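La corbeille

Elle était rentrée de Witley un mercredi de novembre, avec la clé de la maison et 46 euros en poche. La voisine lui avait dit de prendre ce qu'elle voulait et de laisser le reste aux acheteurs. Elle commença par les fruits.
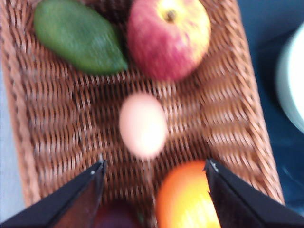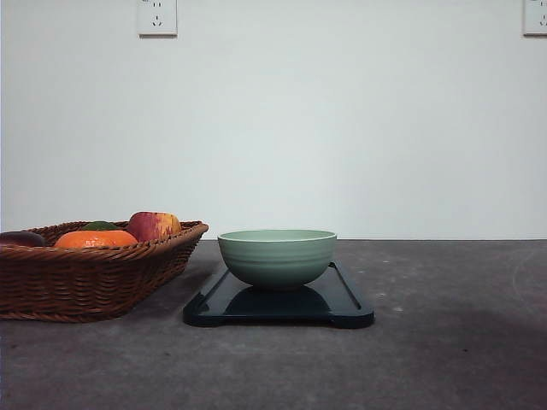
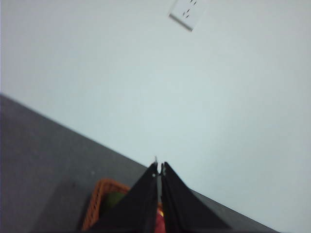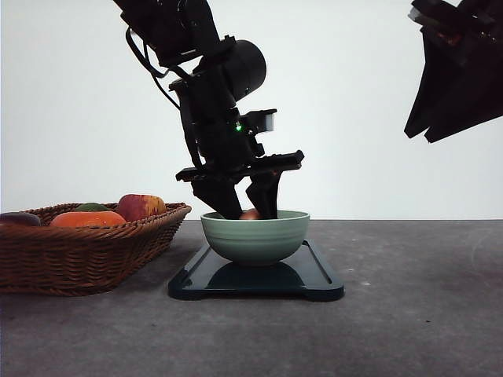 Sa mère ne mangeait presque pas de fruits. Elle en achetait chez Lombardi, au coin de la rue, parce que le marchand lui gardait les journaux, et elle les rangeait ensuite selon une règle que personne d'autre ne comprenait. Les pommes striées de rouge et de jaune allaient dans la corbeille tressée, avec l'orange. Le bol vert pâle servait à ce qu'il fallait manger le jour même. Enfant, elle passait devant ce bol sans y toucher. Un fruit pris là voulait dire qu'on avait faim, et avoir faim entre les repas appelait des questions.

Elle s'assit. Il était environ 3 heures. Le car pour Skovier partait à la nuit, elle avait le temps.

Elle prit une pomme, l'essuya sur sa manche et la mangea debout, près de la fenêtre, jusqu'au trognon. Puis elle chercha la poubelle, qui n'était plus sous l'évier. Elle enveloppa le trognon dans un mouchoir - sa mère aurait fait pareil - et le mit dans sa poche. Elle laissa le bol. Elle emporta la corbeille sous le bras et ferma à deux tours.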